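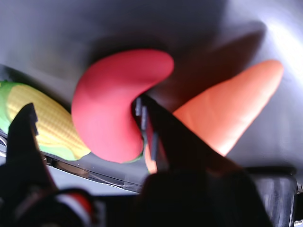

# Uvell workshop opens its doors for a public day of robot handling

Karkimach, the training and engineering firm, welcomed 227 visitors to its Uvell workshop in May for an open day given over to small robot arms and the people who work with them. Pupils, parents, college tutors and staff from nearby food businesses were among those who attended between ten in the morning and four in the afternoon.

The day was arranged jointly with Solleck, which runs evening courses in machine maintenance from the same building. It was the second open day to be held at Uvell and the first at which visitors were able to sit close to the benches while arms were in use. Last year's event was confined to a talk and a tour of the ground floor.

Demonstrations were given on the handling of soft and irregular goods. Toy vegetables were used throughout, among them a carrot, a corn cob, an aubergine and a red chilli pepper, together with ordinary kitchenware. Staff explained that vegetables present a fair test for a gripper. They differ in length and thickness, they taper, and they seldom lie the same way twice. A carton or a tin makes far fewer demands on the fingers of a machine.

Achilleas Dimitriou, Head of Demonstrations at Karkimach, opened the morning session and remained at the benches for most of the day.

"We wanted people to see the work at the pace at which it is done," he said. "Much of what is shown to the public about robots has been speeded up or cut short. Our visitors sat with us through the slow parts as well, and a good number of them stayed for a second session when they had only booked one."

Mr Dimitriou added that the questions put by younger visitors had been especially useful. "One pupil asked why the fingers have ridges on them, and we spent a quarter of an hour on the answer. It led us on to grip, to wear, and to what happens when a surface is glossy. I should be glad to have that conversation every week."

## The Rallis programme

The open day forms part of the Rallis programme, under which Karkimach lends teaching time and bench space to schools and colleges in the district. Since the programme began, 267 places have been taken up on its short courses. Each course runs over four afternoons and covers safe working near a moving arm, the setting up of a gripper, and the keeping of a simple written record of each attempt.

No previous knowledge is expected of those who enrol. Course notes are printed in large type on request, and the workshop has step-free access from the car park.

Rallis is also meant to be of help to smaller employers. Kitchens and packing rooms that are thinking of buying a first machine may send up to two members of staff to a course before any decision is taken. Karkimach does not sell machines and receives no payment from those who do.
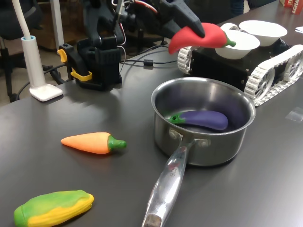
**Why are toy vegetables used in place of real ones?**

Toys keep their shape from one session to the next, so that an attempt made in the morning can fairly be compared with one made in the afternoon. They also leave the benches clean and avoid wasting food. Real produce is introduced on the last afternoon of each Rallis course.

## Further improvements at Uvell

Karkimach has set aside £3,000 for improvements to the visitors' area before the next open day. The money will be spent on raised seating along the north wall, better lighting over the benches and a hearing loop for the talks room. Solleck will provide the labour for the seating through its joinery course.

Nearly 200 visitors completed a comment card before leaving. The most frequent request was for longer sessions at the benches, and the length of each will accordingly be raised from twenty minutes to half an hour. Several visitors also asked for a quieter hour, and the first session of the next open day will be reserved for those who would prefer a smaller group.

"We are grateful to everyone who took the trouble to write to us," said Mr Dimitriou. "The cards have been read in full and the timetable has been altered as a result."

Schools, colleges and employers wishing to take part in the Rallis programme are invited to apply in writing to the Karkimach office at Uvell, giving the number of places sought and any access needs. Applications from groups are dealt with in the order in which they are received.

**Notes to editors**

- Karkimach provides training and engineering services from its workshop at Uvell.
- Solleck offers evening courses in machine maintenance and joinery.
- Requests for interviews with Achilleas Dimitriou should be sent to the Karkimach press desk.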